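I have been putting off the charger drawer since before Christmas, and in March I finally ran out of excuses. What did it was the drawer refusing to open. Something had turned sideways at the back, I pulled, it pulled back, and I stood there in my socks at seven in the morning with a phone at four percent, saying things I won't type here.

So I tipped the whole lot out! Years of plugs and leads and little blocks, plus office stuff that had wandered in there at some point (paper clips, a dead highlighter, half a roll of stamps that I'm pretty sure are still good). If you've never done this, make coffee first. I didn't, and I regretted it pretty quickly.

My friend Finn came over to help, and by help I mean he sat on the stairs and told me which of my things were junk. Finn is ruthless. He thinks a household needs one charger per person and a spare. I think that's how you end up borrowing one from the neighbors at midnight, which I have done, twice, and both times it was to Uwe Rothe's door, and both times he was very nice about it in his bathrobe.

Anyway, I've come around to a rule for this sort of thing, and it goes by what a piece is for, never by how old it looks. Strips and hubs in one group, the small blocks that go on the end in another, and anything that isn't electrical at all goes straight back to the desk where it belongs.

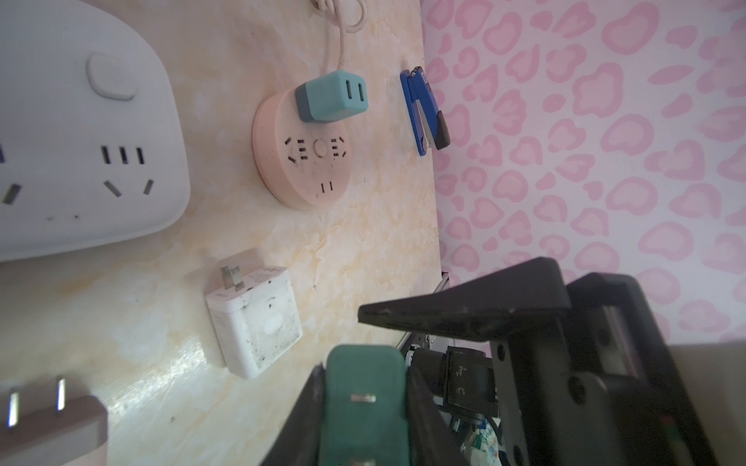 The stapler is the one that always gets me. I own a perfectly good desk organizer from Janssen, with a slot that's practically begging for a stapler, and still it ends up in with the plugs. I use it, I put it down next to whatever I'm charging, and later I sweep everything into the same drawer with my forearm. That's the whole mystery solved.

Now, dirty adapters. I used to throw out anything grubby, and I feel bad about that now because a lot of it was just surface gunk. These days I give them a wipe with a dry cloth while they're unplugged (please, please unplugged), and if the marks stay put I decide whether I can live with it. A smudgy white casing I can live with. A cracked casing or a wobbly prong goes to the recycling point in Pranham, no discussion, even if it's the one that came with my favorite lamp.

White plastic was a mistake in general, I think. It shows every speck. My sister bought one of those pale pink round hubs and I laughed at her, and then I wanted one - it takes up hardly any room, and you can get at it from whichever side you're sitting on. Finn says it looks like a makeup compact. Finn can go sit on somebody else's stairs.

While we're on pink, I've had three messages asking about wallpaper since I said I liked a busy print. Yes, I still do! Spots especially. I grew up in a house where every wall was the color of oatmeal, and I think I've been making up for it ever since. My only advice is to go for it on all the walls or else pick just one. I tried two once, in the flat on Brustach, and the room looked like I'd run out of money halfway through. (I had.)

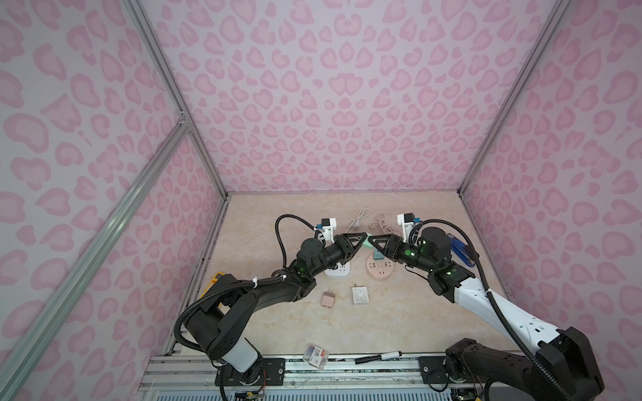

A pink leopard spot with a beige marbled top is a pairing I'd have argued against on paper, and I've completely changed my mind. The beige calms things down. I would not put a gray top with it, and I wouldn't go for bright white either, for all the speck-related reasons I've already whined about.

Back to the drawer. I ended up giving away a shoebox of blocks and leads, I kept more than Finn wanted me to, and the drawer now opens with one finger. The strips live at the back, the hubs in the middle, the little USB blocks up front where I can grab them half asleep. I cut the dividers out of a cereal box, and they're ugly and they work fine.

I did find one lead that fits nothing I own. Flat end, sort of a D shape, a tiny notch on one side. It's on the windowsill, and if you know what it's for, leave me a comment before Finn comes over again.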